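### 3.2 Visibilité perçue et visibilité mesurée

Les patrouilles cyclistes municipales partagent avec les chats noirs une propriété fâcheuse : chacun est persuadé d'être vu. Nous avons donc comparé deux éclairages avant, le modèle fixe Grulto et le modèle pulsé Winside, montés tour à tour sur les vélos de service de la commune d'Ulloa. Le corpus comprend 2 672 passages nocturnes, dont 332 ont été écartés pour cause de batterie vide, motif que les procès-verbaux désignent avec pudeur comme une « extinction volontaire ».

La distance de détection par les automobilistes augmente de 42 mètres avec le modèle pulsé. Le gain d'identification, lui, est nul : le conducteur aperçoit plus tôt quelque chose qui clignote, sans savoir s'il s'agit d'un agent assermenté ou d'un livreur de sushis. L'écart se maintient sous la pluie, par temps clair et devant la sous-préfecture, où l'éclairage public est pourtant généreux.

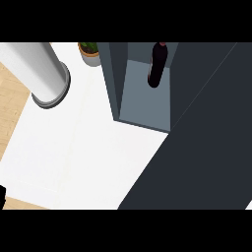
*Figure 2. Vue de synthèse : surface blanche, panneau sombre et casier ouvert.*

Iker objecte que la confusion a du bon, un contrevenant incertain ralentissant par principe, et qu'à trop vouloir signer la lumière on finira par rouler sous une enseigne de pharmacie. L'argument mérite mieux qu'une note de bas de page. Il suppose toutefois que l'automobiliste incertain lève le pied ; dans nos relevés, il klaxonne presque aussi souvent.

Nous avons par conséquent séparé les deux fonctions dans le modèle statistique. La première, être vu, dépend surtout de la cadence du faisceau et de la hauteur de fixation. La seconde, être reconnu, dépend de la couleur, que le règlement local limite au blanc à l'avant et au rouge à l'arrière. Les agents ont proposé le bleu à chaque entretien. La demande a été transmise au service juridique, dont la réponse ne nous était pas parvenue au moment de la rédaction. Les coefficients sont donc estimés à couleur constante.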